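Protokoll der Sitzung des Arbeitskreises Haushalt und Technik
Stadtteilhaus Trostow, März
Beginn: 18.30 Uhr, Ende: 20.10 Uhr
Leitung: Sevim Tekin
Protokoll: Nevzat Taşdemir
Anwesend: 19 Personen, 2 entschuldigt

TOP 1 Protokoll der letzten Sitzung
Das Protokoll wird ohne Änderung angenommen.

TOP 2 Können Maschinen schon im Haushalt helfen?
Frau Tekin berichtet von ihrem Besuch bei der Firma Zeltley in Stendurport. Die Firma arbeitet dort an Robotern für einfache Arbeiten in der Küche und im Lager. Frau Tekin hat einen Nachmittag zugeschaut und mit zwei Mitarbeitern gesprochen. Sie betont, dass sie keine Technikerin ist und nur wiedergibt, was sie verstanden hat.

Die Aufgabe, die sie am längsten gesehen hat, ist das Aufräumen von einem Tisch. Kleine Sachen, zum Beispiel Stifte und Fläschchen, sollen gegriffen und in eine Schale mit Fächern gelegt werden. Für einen Menschen ist das eine Sache von wenigen Sekunden. Die Maschine braucht nach Auskunft der Firma deutlich länger, und durchsichtige Gegenstände machen ihr mehr Mühe als farbige. Bei Zeltley wurden bisher 355 Durchgänge aufgezeichnet. Wie viele davon gelungen sind, wurde Frau Tekin nicht gesagt.

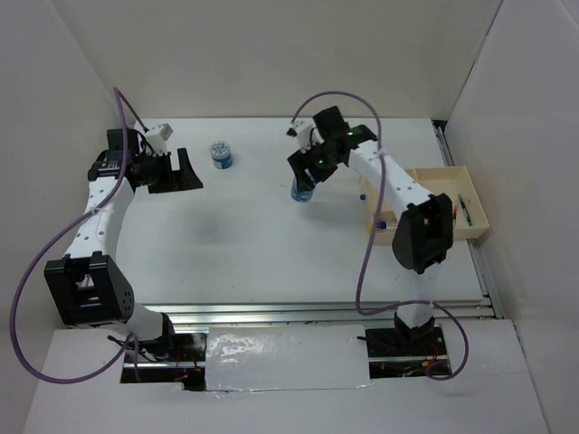
Arbeitsplatz mit zwei Armen. Der rechte Greifer hält die blaue Flasche, der linke ist leer, das Glas mit dem gemusterten Deckel steht noch auf dem Tisch.

Herr Ertürk fragt, warum man zwei Arme braucht, wenn doch nur einer greift. Frau Tekin antwortet, dass manche Arbeiten, etwa das Öffnen von einem Deckel, mit einem Arm nicht gut möglich sind. Das Öffnen selbst hat sie bei ihrem Besuch nicht gesehen.

Aus der Runde kommt der Einwand, dass ein leerer weißer Tisch mit wenigen Sachen keine Küche ist. Zu Hause stehen die Dinge eng, vieles ist nass oder klebrig, und jeden Tag liegt etwas anderes herum. Frau Tekin stimmt zu. Auch die Firma habe das offen gesagt - ein Einsatz in Privatwohnungen sei im Moment nicht geplant.

Mehrere Teilnehmer finden das Thema trotzdem wichtig, besonders für Personen, die wegen ihrer Hände oder ihres Rückens nicht mehr gut greifen können. Für sie wäre schon eine langsame Hilfe eine Erleichterung. Andere haben Bedenken wegen der Kameras an den Greifern und möchten wissen, wo die Bilder gespeichert werden. Diese Frage bleibt offen.

Ergebnis: Der Arbeitskreis sieht zurzeit keine Maschine dieser Art, die er für den Haushalt empfehlen kann. Das Thema bleibt auf der Liste.

TOP 3 Anfrage an die Firma
Frau Tekin schreibt an Zeltley und fragt nach der Zahl der gelungenen Durchgänge, nach dem Umgang mit den Kamerabildern und nach der Möglichkeit einer Besichtigung für die Gruppe. Herr Taşdemir liest den Brief vorher durch.
Abstimmung: 17 Stimmen dafür, keine dagegen, 2 Enthaltungen.

TOP 4 Verschiedenes
Der Schlüssel für den Geräteschrank ist wieder da. Die Spülmaschine im ersten Stock pumpt nicht richtig ab und soll bis zur Reparatur nicht benutzt werden. Herr Ertürk meldet den Schaden bei der Hausverwaltung.

Die nächste Sitzung beginnt wieder um 18.30 Uhr, den Termin verschickt Frau Tekin mit der Einladung.

Für das Protokoll: Nevzat Taşdemir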